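Mivatska workshop notebook
1/7/19
Cap sorting, bench session

Into the caps today, at last! The carton from Jedar has been sitting under the shelf since April and I kept walking past it. Pulled five out for a first go: three dark gray, two maroon. The rest stay in the carton until I know what I'm doing with them.

What I want out of this is a simple way of putting caps away so they come out looking like caps. The Mamulstead people want them for the loan rack (walkers turn up with no hat, borrow one, bring it back), and the last lot went into a sack and came out looking like old dishcloths. We can do better than that.

Set up on the butcher-block top. Lovely surface for cloth, by the way, smooth enough that a brim slides and doesn't snag, and the pale wood makes both colors easy to pick out. Red see-through bin on the left, caps spread over the middle and right. I turned the bin a little so a corner points away from me and I think I like it better that way, though it may only be what I got used to.
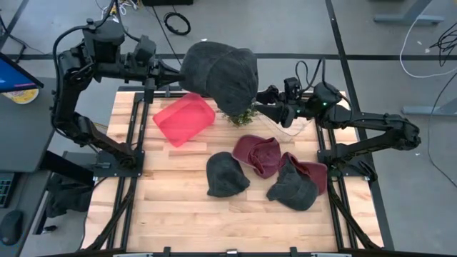
Dark gray cap up off the table, the other four still to go. Red bin at left.

Things I wrote on the back of the packing slip, copied here before I lose it:

Crumple matters more than I thought. A gray one that has slumped in on itself is hard to read, you have to hunt for where the brim joins before you can do anything sensible with it. Picking up by both sides at once with the crown on top is so much nicer than grabbing the brim. The weight hangs evenly and the crown has a chance to open out by itself. Very pleased with this!

Overlaps. Two caps lying on each other want to travel together. Take the top one first and lift well clear before moving sideways. Sounds obvious, but I dragged the maroon one along twice before I wrote it down.

Inside-out ones. Turn them right way before they go anywhere near the bin. I tried leaving it until later and then had to take everything out again.

The fake plant stays on the table for now. I like having something green there, and it makes a good marker for the far edge of where the caps should go. Small leaves and little white flowers, dark pot, and it does droop a bit. If sprigs keep ending up near the caps I'll move it farther over.

Then a round with the caps placed on purpose in different positions, one crown up, one upside down, one on its side, to see which is the best starting point.
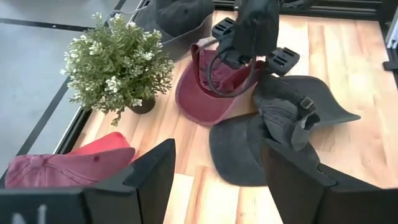 Upside down is my favorite so far, which surprised me. With the lining facing up you've got an open bowl to work with, and you can see straight away which way the brim is pointing. On its side is the awkward one. The brim lies flat on the wood and the crown flops whichever way it likes. Crown up is fine as long as the cap has kept some shape, and these are soft, so that's not a promise.

I'm very fond of the maroon, I have to say. It has gone a bit pink along the edges and looks like it has been to the seaside every summer for years. The grays have faded nicely too. If Mamulstead ask whether we should dye them back to an even color I am voting no!

Strap buckles: check them before packing. The slider on the back can catch on the lining of the next cap if you nest them. I did up the straps on two caps to the same length and those nested far better than the ones left as they came. Worth doing for the whole carton.

Box sizes, from the Bangash sheet: the long one is 605 mm and the short one 362 mm. Long box, I think, caps in one row, each tucked into the back of the one before, brims all the same way. Haven't tried it with a full row yet.

To do
Get the rest of the carton out and split by color
Straps all to one length
Try the row in the long box, then in the short one
Ask Jedar if the next lot can come nested and not stuffed
Find a lid for the red bin, or decide it doesn't need one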